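Section 4: Packing the day bag

Use this section when the bag is going out with books in it. For clothes and wet kit, see Section 6. The steps are written for a soft bag with one main zip, such as the Rivberg, but they work for most school backpacks.

4.1 Before you start

Lay a clean cloth over the table or floor. A printed tablecloth is fine. Put everything that is going into the bag on the cloth, and leave everything else somewhere else.

Check the books one at a time. Look at the corners of the cover and both ends of the spine, where paper tears first.

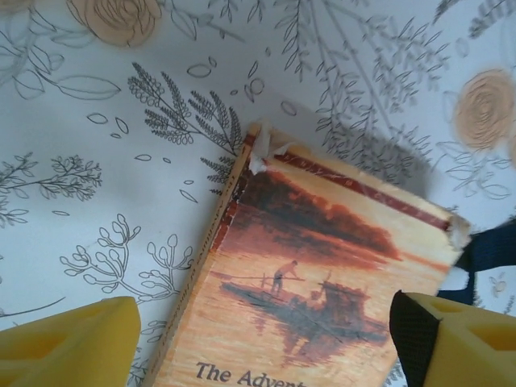

Old paperbacks need more care than hardbacks. If the paper at the top of the spine has started to lift, do not pull the book out by that end. Hold it by both sides. Do not use household sticky tape on a torn cover – it yellows and takes the print with it when it comes off. Calum MacRitchie's repair notes are in Appendix B.

Note: A book with loose pages should go in a paper envelope first.

4.2 Laying out

1. Put the bag down flat in the middle of the cloth, front side up.
2. Pull the straps clear to the sides so that they do not end up under the books.
3. Set the books and any flat boxes on either side of the bag. Leave a gap the width of your hand.
4. Empty the bag completely. Check the bottom seam for pens and coins.

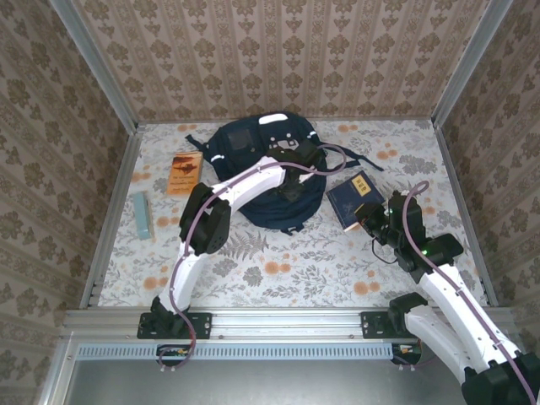 Reading time: 3 minutes

5. Decide the order before you open the zip. The hardback goes in first, against the back panel. The paperback goes next to it with the spine down. A slim box goes in last, on its edge.

Caution: Do not pack a paperback between a hardback and a box with sharp corners. Covers crease after almost 20 minutes of walking, and the crease stays.

4.3 Opening and filling

1. Hold the bag on both sides, low down, and draw it towards you until it sits square on the cloth.
2. Open the zip all the way round. If it sticks, go back a little and try again. Do not force it.
3. Keep one side of the opening held up while you slide the first book in.
4. If the bag slumps, stop and straighten it before adding the next item.

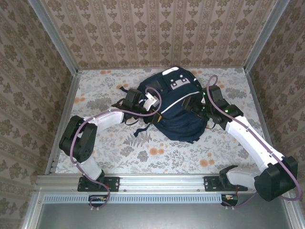
4.4 Closing and checking

1. Press the front panel down lightly and close the zip in one go.
2. Tuck in loose strap ends.
3. Lift the bag by the top loop. If it leans forward, the heaviest book is too far from the back panel. Take it out and repeat 4.3.

Note: The Rivberg zip should be waxed every August. Ask Busisiwe Gumede for the wax stick.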